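Refinishing a round table: oil or water-based poly?
Home Workshop Forum > Finishing and Furniture
3,511 views, 17 replies (showing first page)

tablesaw_tess
Started Sunday, October 20, 2019

I'm getting ready to redo the top of a round table I bought secondhand in September. It's a light wood with no stain that I can see, and the old finish has gone dull where people sit. I want to keep the color as close to bare as I can. I have a can of Steltetti hardwax oil left from another job, and the store near me carries Tiltater water-based poly in satin. The table gets used every day for meals and homework. Which would you pick, and how far down do I need to sand?

greybarn
Member

Water-based poly, three coats minimum. Oil looks nice for a year and then you are wiping more on every few months. With kids doing homework on it you want something that sits on top of the wood. Sand to 150, wipe it down, first coat, then a light pass with a fine pad before the next one.

Dovetail_Dan
Member

I'd go the other way. Poly is tougher until it gets a scratch through it, and then your only good repair is to strip the whole top. With hardwax oil you can sand one spot and rub more in. I have done both on kitchen tables and I would not put poly on another one.

Whatever you use, do a test patch on the underside first. Oil will warm up a light wood more than you expect.

greybarn
Member

Spot repairs on oil show too. You get a patch that is a different sheen from the rest, and then you end up doing the whole top to even it out. I've been there.

Dovetail_Dan
Member

Not if you feather it out. It takes one or two tries to get the hang of it.

marlow_st
Member

I have a round top in a light wood and did it with oil two winters ago. It came up a honey color and has stayed that way. I put on two thin coats and buffed each one after fifteen minutes or so. Most of the bad results I read about come from people leaving too much on the surface – it never hardens and stays tacky.
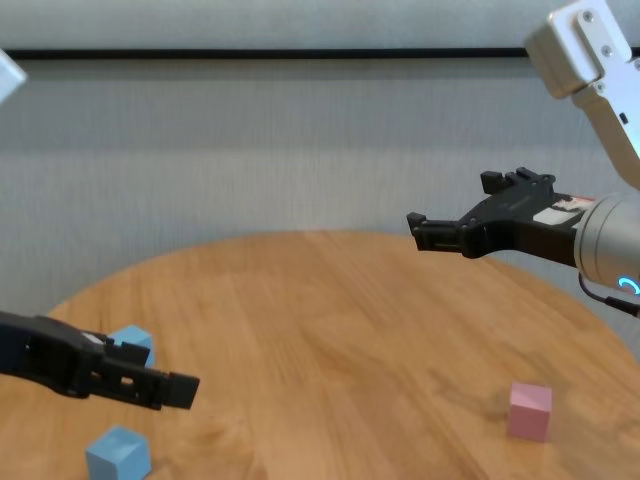 tablesaw_tess
Original poster

Re: sanding a round top

Thanks, all. That color is close to what I'm hoping for. I'm leaning toward oil now, but I have a question about the edge. My sander wants to dig in when I get near it, and I don't want to round it over. Do you stop short and finish by hand?

marlow_st
Member

Keep at least half the pad on the wood at all times and don't press. I did the last inch by hand with a cork block, going with the grain. The curve itself I did with a folded sheet and no block.

spruce_and_up
New member

Can I ask about grits? I was told to go up to 220 for oil, and the can I have (Yimyam, the matte one) says to stop at 120. That seems really coarse.

Dovetail_Dan
Member

Follow the can. If you polish the surface too far, the oil has a hard time getting in. I usually stop at 150. Going by the label is also the only way you have a leg to stand on if you need to call the company.

greybarn
Member

For once we agree. Same goes for poly. And vacuum between grits, because one piece of 80 grit left behind will put a squiggle in the top that you won't see until the finish is on.

tablesaw_tess
Original poster

I did the underside test this afternoon, one square of each. The oil is darker than the poly but I like it better. The poly square looks a little gray next to it. Ordering a box of Stimulley discs tonight, 40 pack, which should cover the top and the legs.

greybarn
Member

Your table. Use coasters for the first month, and don't put a tablecloth on it until the oil has cured.

Dovetail_Dan
Member

And lay the oily rags out flat outside to dry. Don't wad them up in the trash can. They can catch fire on their own.

spruce_and_up
New member

Does that go for the pads I buff with too?

Dovetail_Dan
Member

Yes, anything with oil on it.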